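Two winters in a house with too much white

I painted the whole downstairs white when I moved to Cotmont. The previous owners had left a brown hallway and a mustard kitchen, and I wanted them gone. I bought the cheapest ceiling white the store had, in the big buckets, and used it on everything. It took 13 days, evenings only.

For the first summer I liked it. Then November came and the living room, which faces north, turned the color of skim milk and stayed that way until spring. The lamps made one wall yellow and left the other one blue. I assumed I had bought bad paint. I repainted one wall in a more expensive white and it looked the same by dinnertime.

My neighbor Bent Brøndum painted houses in Pearce for 30 years before his knees gave out. He came over and told me to stop buying paint and look at the room at 7 in the morning, at noon and again after dark. He said white takes on whatever is near it. The spruce outside my window was putting green on the back wall. The rug was putting pink on the baseboards. I had never noticed either one, and after that I couldn't stop noticing.

So I did what he said for a couple of weeks. I taped up sheets of plain printer paper in the corners and checked them when I walked past. In the corner by the stairs the paper was gray nearly all day. Next to the kitchen door it was fine until the sun moved off the yard, and then it went dull in a few minutes. The ceiling was the best surface in the house and I had no complaints about it.

What I ended up doing was simple. The north wall is now a warm off-white with a little red in it. On the card it looks like the inside of a biscuit, and on the wall in winter it looks white. The hallway went darker, a real gray-green, since it was never going to be bright and I was tired of pretending. I left the kitchen alone. I also changed the bulbs so they all match, which cost less than one gallon of paint and made more difference than the second coat did.

A few practical things, if you are about to do the same. Buy the small cans and paint a big piece of cardboard, then move the cardboard around the room. Don't paint test patches on the wall next to the old color, because you will only see the difference between the two. Flat paint hides a bad plaster job and shows every fingerprint. Eggshell does the reverse. I have flat in the living room and eggshell in the hall, and I would do it that way again.

The rug is still there. It still turns the baseboards pink at the end of the day, and I have decided I like it.

Next I want to do the upstairs bedroom, which gets the morning sun and is a different problem. I'll write that one up when it's done, probably in spring.
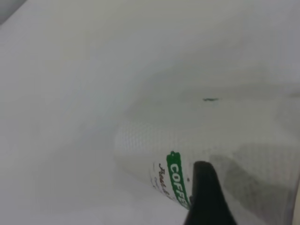
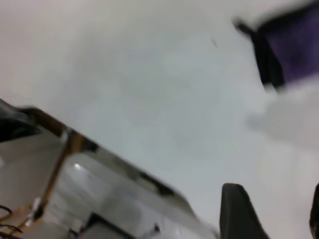 Pale surfaces, two views.

Posted by Alfie Fairclough in House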